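3.2 What people keep, and where they say they keep it

I went into this part of the study thinking it would be dull. I had a short questionnaire about home food storage, three streets in Sarıgül to walk up and down, and a vague idea that folks would tell me which shelf the beans were on and I'd go home. Instead I got stories! Almost every household had one food they treated as "the emergency food," and hardly any of them had ever opened it in an emergency.

Müzeyyen Toprak and I did the visits together in July, mostly in the late afternoon when people were home and starting to think about dinner. We asked everyone the same opening question (what would you eat tonight if the stores were closed?) and then we mostly got out of the way. Some people answered from the couch. Others jumped up, marched us into the kitchen and started pulling things out, and those were the visits I learned the most from, even though they made a mess of my coding sheet.

The coding sheet needs a word of its own. Leopoldo Barajas had built one for his earlier work in Skulden, where he sorted stored food by type, so grains in one column, canned goods in the next, and so on. I tried it for 10 visits and gave up. My people didn't think in types. They thought in reach: what you can grab while stirring a pot, what you need to bend down for, what you need a chair for. A can of tomatoes by the stove and a can of tomatoes above the refrigerator were two different foods as far as they were concerned, and one of them got eaten a lot sooner. So I threw out the columns and coded by reach, and I went back over the first 10 with the new sheet so everything would match.
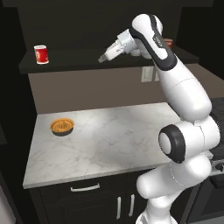
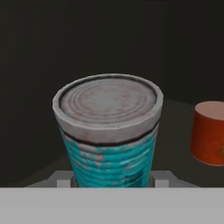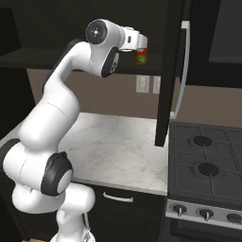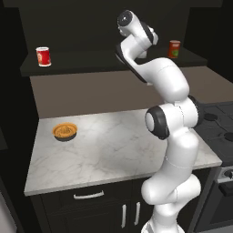 Figure 3. Rendered views; the second is a tin can.

3.3 The counter as a waiting room

The counter is where the reach idea gets interesting, and also where I had to change my mind. I had assumed that counter food was simply the food people use most. That works for salt, oil and tea. It falls apart with cans. When a can was standing out on a counter, the person had usually put it there as a note to themselves, meaning "use this one next" or "ask my sister if she wants this." One man told us a can of chickpeas had been waiting by his toaster since spring, and he still fully planned to make the soup.

I started calling this "staging," and once I had the word I heard it in nearly every interview. Staged food is on its way somewhere. It has left the cupboard but it hasn't been cooked, and people feel a little guilty about it (they laughed, they moved it, a couple of them put it away while we were talking). Müzeyyen thinks the guilt matters more than the location, and we went back and forth about it over a lot of tea. Her point is that a bag of rice on the counter doesn't nag at anybody, so the can must be carrying something extra. My guess is that a can lasts so long that there's never a good day to open it. We haven't settled this.

The sample is 50 households, all within walking distance of each other, so please don't read any of it as a claim about kitchens in general. Leopoldo's Skulden homes were bigger and had real pantries, and he tells me he saw very little staging there. That could be a difference in space, or he may just not have been looking for it.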